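About Braruvon

Braruvon is a school of makeup and brush work in Dendby. We teach evening and weekend classes to adults. We have never promised anyone a career, and we are wary of schools that do.

Sebastian Gavrilă and Pranab Cassim started the place after teaching for years at a bigger academy, where the students were sold a starter kit on the first day and a second kit before the last. Most of what was in those kits stayed in its wrapping. The two of them had their doubts about the kits, the certificates and the word "masterclass," and they still do.

Our beginner course lasts 5 weeks. You learn to prepare skin, match a base in daylight, soften an edge and clean up after yourself. Contouring comes up once, in week four, and you are free to ignore it.

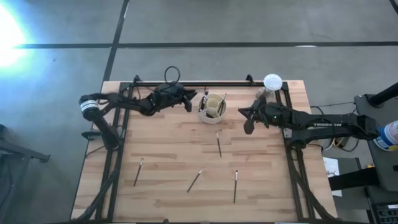

A butcher-block tabletop with a brush holder on it.

We get asked why we don't teach the latest technique from this or that video. Usually the technique is an old one with a new name. If it holds up after a year we will look at it. A fair number of them don't last until the next term.

The same goes for products. Sales reps visit, and we listen to them politely. A rep from Plokton left us a set of sponges in March with a leaflet that used the word "revolutionary" 2 times on one side. We tried them. They were sponges. Braruvon takes no commission from any maker, and teachers may not sell to students in class or after it.

Do I need to buy expensive brushes before I start?

Wait until you have taken the first two classes. Most beginners do fine with a handful of plain brushes, and you will know better what shapes you like once you have used ours. 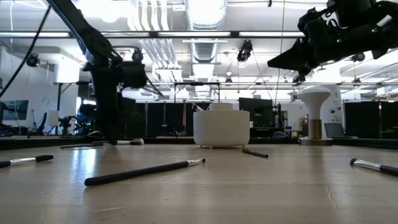 About the hair. Every brush seller has a story about natural against synthetic, and the story tends to favor whatever costs more that season. We keep both kinds and let students try them side by side without telling them the price. People disagree about which is better, and we have stopped expecting them to agree.

Classes meet upstairs in the Jelínek building, second door past the stairwell. The elevator is slow. Street parking is free after six, whatever the sign on the corner seems to say.

Over 1,000 people have finished the beginner course. We don't know how many of them now work in the field, and we would question any school that gave you an exact figure for that. Some write to us. Plenty took the class to do their own face before work in less time, and that seems a perfectly good reason to us.

Fees are on the schedule page. They include cleaning supplies and the use of school brushes. They don't include a certificate, though Pranab will sign a letter saying you attended if your employer wants one.
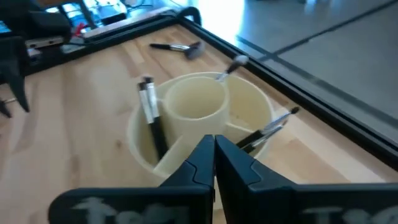
Round cream-colored brush organizer with a taller center section.

Page last revised Friday, April 28, 2023.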